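Foro Hevonau › Brazos y pinzas › Enseñar tareas a mano o con mando

Hilo: ¿Guiado a mano o teleoperación para objetos pequeños?

fendholm_taller
06/04/2020
Buenas a todos. Llevo 14 días grabando demostraciones con el brazo que monté en casa y sigo atascado con las piezas pequeñas. Con cajas y tacos de madera voy bien llevando el brazo con la mano, pero en cuanto paso a cosas cilíndricas se me va la muñeca y la política aprende justo eso, mis temblores. Tengo 20 demos buenas y un montón que ni quiero mirar. ¿Os pasáis todos al mando o hay quien siga a mano?

erdos_y_medio
Mando, sin dudarlo. Cuando empujas el brazo metes una fuerza que luego el robot no tiene, y además sale tu mano en la cámara. Yo tiré 900 episodios por eso (todavía me duele).

illmont82
Pues no estoy de acuerdo, erdos. Si tapas la mano o repites la trayectoria grabada sin tocar nada, lo de la cámara se arregla. Y a mano notas el contacto — con un joystick vas a ciegas y aprietas de más. ¿A qué frecuencia grabas, fendholm?

fendholm_taller
A 8 Hz, que ya sé que es poco. El portátil no da para más.

erdos_y_medio
Ahí tienes medio problema, hombre. El cierre de la pinza te cae entre dos muestras y luego no hay quien lo aprenda. Sube eso antes de cambiar nada más.

illmont82
En eso sí te doy la razón jaja. Pero lo del contacto lo mantengo.

pinza_torcida
Me meto yo, que en julio me peleé con lo mismo. Lo que me funcionó fue ir con mando pero partir la demo en dos: primero acercar, parar un segundo, y luego cerrar despacito. Y variad la orientación del objeto, que si lo ponéis siempre recto el bicho no aprende otra cosa.

fendholm_taller
Gracias a los tres, voy a probar lo de la pausa y a bajar la resolución para grabar más rápido. Lo que más me cuesta sigue siendo el agarre en sí, porque con un cilindro metálico y liso no tengo claro dónde cerrar. En la foto lo tenéis en diagonal, con el extremo redondeado asomando por encima de las puntas de los dedos, y no sé si dar por buena una demo así o exigirme cogerlo derecho. ¿Vosotros la guardaríais? Ah, y el brillo del metal, ¿os ha dado guerra con la cámara o son manías mías? 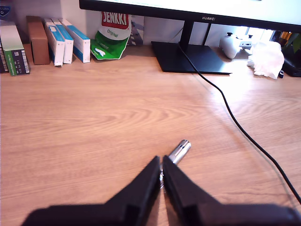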